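Leave the Prequels Where They Are

Posted 12/12/2020

The studio behind the Rundlow films has confirmed that the next one will be a prequel, and I would like to make the case that it shouldn't be. I say this as someone who has seen all four of the existing films in the theatre, two of them at midnight, and who still owns the paperback I first read in grade seven. I'm going to see the new one as well. I just think they've picked the wrong story.

For anyone who missed the announcement, the film will be set sixty years before the main series and will follow Hnat Tymoshchuk's character, the old lamplighter Skollico, as a young man. Tymoshchuk won't be playing him, for obvious reasons, but he will narrate. Irja Harju is directing again. The release is planned for May, a year and a half from now, and there is talk of it being the first of a set.

Skollico is the best thing in the series. He has the fewest scenes of any main character and people quote him the most. In the first film he's on screen for 14 minutes (a fan site timed it) and he says almost nothing about himself. We know he once lived in Madeo, that he left in a hurry, and that he won't light the lamp on the corner by the harbour. He walks past it every night. In the third film the girl asks him why and he tells her to mind her ladder.

That is all we get, and for years it has been plenty. I've read dozens of theories about that lamp. Some people think his brother drowned there. Some think he made a bargain with the Wi, the river people, and the dark corner was the price. Ulla Ojala, who wrote the books, was asked about it at a reading I went to and she said she had an answer but that she liked ours better. The room laughed, and she moved on to the next question. I remember being pleased that she hadn't told us.

Now a film is going to tell us. It has to, because a movie about young Skollico that doesn't explain the lamp would make the audience feel cheated, and one that does explain it will replace every version people have carried around with a single scene, probably in the rain, probably with the main theme played slowly on a cello.
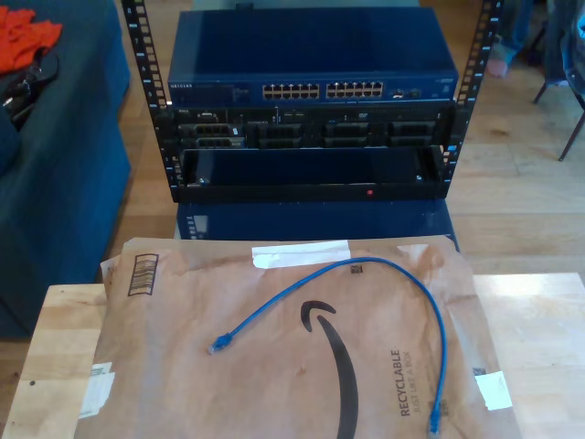
The usual answer to this complaint is that nobody is forced to watch. I've never found that convincing. Once an explanation is official it gets into everything. It goes into the box set, the reprints with the actors on the cover, the trivia cards and the wiki. A kid who picks up the first book in five years will already know. She won't get to wonder about the lamp the way I did, and she won't know she missed anything.

The second answer is that prequels can be good, and I agree that they can. The ones that work tend to be about somebody we haven't met, living in a part of the world we've only heard named. They use the old map and put new people on it. The ones that don't work go back over a familiar character and fill in his habits one at a time: where he got the coat, who gave him the nickname, how he hurt his hand. By the end you've been handed a receipt for each item. I don't need to know where Skollico got his coat. It's a coat.

There is a good film to be made in this world, and the material is already on the page. The second book has a long section, 16 chapters, set among the Wi during the flood year. It was left out of the film entirely, apart from a line of dialogue and a shot of some boats. It has its own heroine, its own villain and a trial at the end that is easily the best thing Ojala has written. Kaisu Heiskanen was cast as the heroine's mother for a single scene in the second movie, and that scene was cut as well. It's on the disc as an extra. She's terrific in it, and I'd happily watch two hours of her and those boats.

I understand why the studio doesn't want that one. The Wi chapters have no familiar faces in them, and a poster with Skollico's name on it sells itself. Chae-won Cha, who has produced the series from the beginning, said in the announcement that they wanted to "go back to the character audiences ask about most." I believe her. People do ask about him most. I've done it myself. But asking about someone is part of the enjoyment, and it doesn't follow that we'd be happier with the reply.

When the petition for a Wi film went up last year it got 2,705 signatures, mine included. That isn't many for a series this size, and I don't pretend it proves a wide demand. Most of the audience hasn't read the second book and has no idea the section exists. That seems to me a reason to film it. There can't be many stories left in the series that would come as a surprise to the people buying tickets.

I'll grant a few things. Harju is a careful director and she has shown before that she can leave a thing alone. The ending of the fourth film is quieter than the book's and I think it's better. If anybody could make a young Skollico movie and keep her hands off the lamp, it would be her. She may also have had no say in the subject. And I admit that when I heard Tymoshchuk would be narrating, I was glad, since his voice is a good part of why I love the character in the first place.

Still, if the studio is listening to anybody at this stage, my request is a small one. Let him narrate, let him be young, send him to Madeo and have him leave in a hurry. Put the lamp in the background of one shot, already dark, and have him walk past it.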